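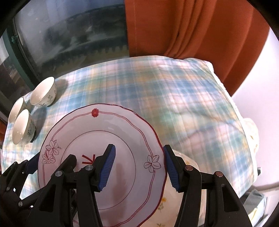
Roxana Ayala wrote in to ask whether a plaid tablecloth is worth the money if you already own patterned plates, or whether the two will fight each other. She has a cupboard full of floral china and no plans to replace it.

I have had the Multari plaid cloth on my table since April, so I can answer from use. It goes with more than I expected. The checks are pale blue, teal and yellow with thin white lines through them, and all of it is soft enough that a strong plate sits on top without trouble. My red-rimmed plates look best on it. Three weeks in I stopped noticing the pattern at mealtimes, and I count that in its favour.

The cloth is 200 cm long and cost £36 from Flelmont. The cheaper Farquharson cloth I had before was thinner and slid about whenever a plate was moved. The Multari one stays where it is put.

Creasing is the main fault. It comes out of the packet with fold lines and a quick iron will not shift them. I ironed mine damp, on the back, and still had soft creases at one end a day later. If you want a flat table for guests, do it the night before.

The white edging is the other thing to know about. It looks smart and it does show gravy. I wash at 40 with a spoonful of powder rubbed into the edge first. The colours have not faded. 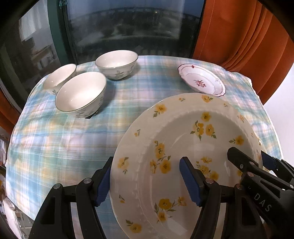
The cream plate with yellow flowers, on the same cloth.

Roxana's plates sound closer to this one. Yellow on cream is quieter than my red, and the yellow band in the cloth picks it up. I would use plain napkins with it. I tried the Pinanen striped ones and the table looked too busy.

Worth buying if you can live with the ironing. I would like a longer size, as mine is a bit short with both leaves out.

Print this page
E-mail this to a friend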